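Norma revista para esmaltes cerâmicos reduz limite de migração de chumbo

23 de julho de 2020

A associação setorial Garba publicou a revisão da sua especificação técnica para louça de mesa esmaltada, com novos limites de migração de chumbo e cádmio e alterações ao procedimento de ensaio. O documento entra em vigor em outubro e aplica-se às oficinas e unidades industriais que utilizam a marca de conformidade da associação, num total de 182 produtores.

A principal alteração incide sobre as peças ocas de pequena capacidade, categoria que inclui taças, tigelas e chávenas. O ensaio mantém a extração com ácido acético a 4 % (v/v), durante 24 horas, à temperatura de 22 °C e ao abrigo da luz, mas passa a ser obrigatório repetir o ciclo três vezes sobre a mesma peça. O resultado a declarar é o da terceira extração. Até agora, a especificação admitia uma única extração, método que, segundo o texto de fundamentação, não permite avaliar a estabilidade do vidrado em uso repetido.

A revisão apoia-se numa campanha de ensaios realizada pelo laboratório Stosetti sobre 861 peças recolhidas em oficinas e pontos de venda. Destas, 35 ultrapassaram o novo limite na terceira extração, embora cumprissem o anterior. A maioria dos desvios foi registada em vidrados de baixa temperatura, cozidos abaixo de 1.000 °C, e em peças com decoração aplicada sobre o vidrado junto ao bordo.

"O valor isolado da primeira extração diz pouco sobre a peça ao fim de um ano de utilização", refere Gunhild Hjaltadóttir, responsável pela área de materiais do Stosetti. A técnica acrescenta que a curva de cozedura teve mais peso nos resultados do que a composição declarada da frita, em particular nos fornos elétricos de pequeno volume sem registo de temperatura.

A especificação passa também a exigir a conservação dos registos de cozedura por cinco anos e a identificação do lote de vidrado em cada fornada. Os corantes encapsulados à base de cádmio continuam autorizados no exterior das peças, a uma distância mínima de 20 mm do bordo. 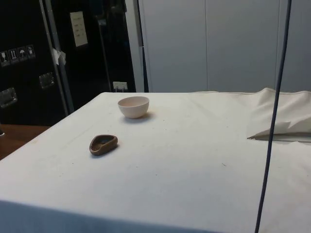 Taça de cerâmica em tom rosado muito claro. As peças ocas de pequena capacidade passam a três extrações.

As unidades já certificadas dispõem de um período transitório de 12 meses para submeter novas amostras, quatro por referência de vidrado. As peças fabricadas antes da entrada em vigor podem ser escoadas com a marca atual até ao fim desse período.

Gifty Lamptey, coordenadora da certificação na Garba, indica que o custo do ensaio triplo será superior ao do ensaio simples, mas que as oficinas com o mesmo fornecedor de vidrado poderão apresentar processos agrupados, desde que utilizem curvas de cozedura equivalentes. A tabela de preços será divulgada em setembro.

O texto integral pode ser consultado na sede da associação, em Zavonia, ou pedido por escrito aos serviços técnicos.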